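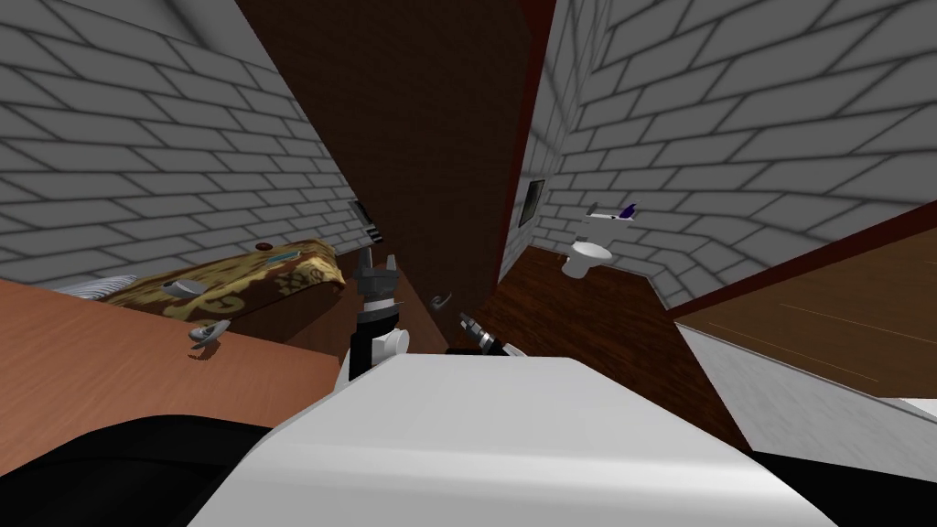 Both arms up, door in the middle, bathroom off to the right. Sim apartment, head view.

OK so I'm spending Monday comparing two controllers on the same two-arm setup. One is Kivent, which I've used forever, and the other is Sulletti, which everybody keeps bugging me to try!

Same grippers, same room, 450 episodes each. Kivent runs faster (23 minutes quicker over the whole batch) but wow, it's twitchy near the door handle.

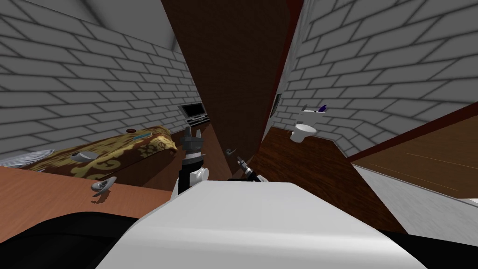

Sulletti is way smoother on the approach, and then it sort of dawdles before it closes the fingers. I bumped the gain twice and got maybe half of that back.

Now the part I care about most, wrist cam vs head cam:
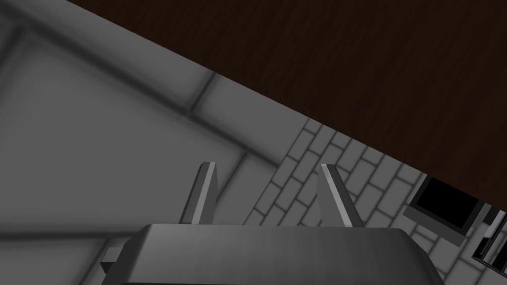
Wrist view, fingers wide open over the floor tiles.

I love this angle for the last bit of a grasp, but it's pretty useless for finding the table in the first place. Head cam for finding stuff, wrist cam for grabbing it, that's my setup for now.
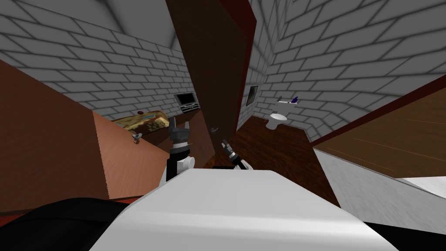
Next up is swapping in the Radwan fingers, which are 9 mm longer, and rerunning the door task with both controllers. Will post the numbers once I hit 1,000 episodes!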